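Double-bowl sink

A double-bowl sink (also double sink, twin-bowl sink or, in older British catalogues, two-compartment sink) is a kitchen sink with two basins side by side in a single unit, parted by a divider. It is one of the most useful fittings ever put into a home kitchen, and its small details reward a closer look than most people give them while washing up. The two basins may be the same size, or one may be noticeably smaller, in which case the unit is often sold as a "one and a half".

Origins

Washing in one vessel and rinsing in another is far older than piped water. Large country houses kept a scullery with a row of stone or lead-lined troughs, and a smaller household did the same job with two enamel bowls on a table. Joining the pair into one fixed unit, with a shared tap and a shared waste, saved a great deal of carrying!

The pressing of steel sheet brought the double sink within reach of ordinary kitchens. Arsen Savchuk, in his illustrated survey The Kitchen Basin, gathers 189 sink patterns from old trade lists and sorts them by the shape of the divider, a wonderfully stubborn way to go about it. His drawings of the early Haltmont pressings are still the clearest available. Collectors speak of a "Haltmont step" when the divider sits lower than the rim, so that water from an overfull basin passes into its neighbour before it reaches the floor.

Materials

Stainless steel is the commonest choice. It is light, gives a little when a plate is dropped on it, and can be brushed to a soft sheen that hides fine scratches. Fireclay and enamelled iron are heavier and have a lovely depth of colour, though both can chip. Composite sinks, made from crushed stone and resin, come in darker shades and are quiet under running water.

The Zeltholm 675, a brushed steel model much loved by people who refit older kitchens, takes its name from its overall width of 675 millimetres. Each bowl is 169 millimetres deep, shallow by present standards but kind to the back.

Fitting and worktops

Sinks are either dropped in from above, with a rim resting on the worktop, or fixed from below, leaving the cut edge of the worktop exposed. A wooden worktop looks splendid with steel, and the warmth of the one sets off the coolness of the other, but any exposed end grain needs regular oiling. Water standing behind the tap is the usual cause of black staining.

Under a window is the traditional position. Daylight falls straight into the basins, which makes it much easier to spot a smear on a glass, and slatted blinds are a popular covering because they can be tilted against low sun.

Taps and deck fittings

The strip behind the basins is called the deck, and it is where makers have had the most fun. A swan-neck tap (gooseneck faucet in North America) swings over either basin and leaves room for a tall pan. A separate side sprayer, kept in its own holder, reaches corners the spout cannot. Many decks also carry a soap dispenser pump, filled from above or from a bottle in the cupboard. Sandberg decks were drilled with holes 37 millimetres across and supplied with blanking caps, so fittings could be added later.

The divider is put to work too. Strictly speaking it is only there to separate the basins, but the flat part at the back is a favourite resting place for the sponge.
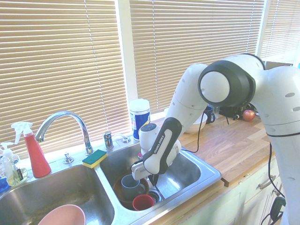

Use in washing up

The classic method fills one basin with hot soapy water and keeps the other for rinsing. Glasses go first, then cutlery, plates and finally greasy pans, with the water changed whenever it turns cloudy. Some cooks prefer to stack dirty things in one basin and wash under a running tap in the other, nesting a mug in a bowl to save space.

Two-sided sponges suit this work very well: the foam side for cups and glazed bowls, the scouring side for baked-on food. A scouring pad will mark a polished sink, so it is best drawn along the grain of the steel.

Care

Steel basins need little more than washing-up liquid and a soft cloth. Spots left by hard water lift off with diluted white vinegar, followed by a thorough rinse. Bleach should never be left to stand. Drain strainers are emptied after each wash, and the joint between rim and worktop is checked now and then for gaps.

Regional names

In parts of northern England a pair of basins was known simply as "the twins". The Kenura catalogue lists left-handed and right-handed versions according to the side of the smaller bowl, a habit several other makers took up.

See also

Butler sink
Draining board
Mixer tap
Scullery
Washing-up bowl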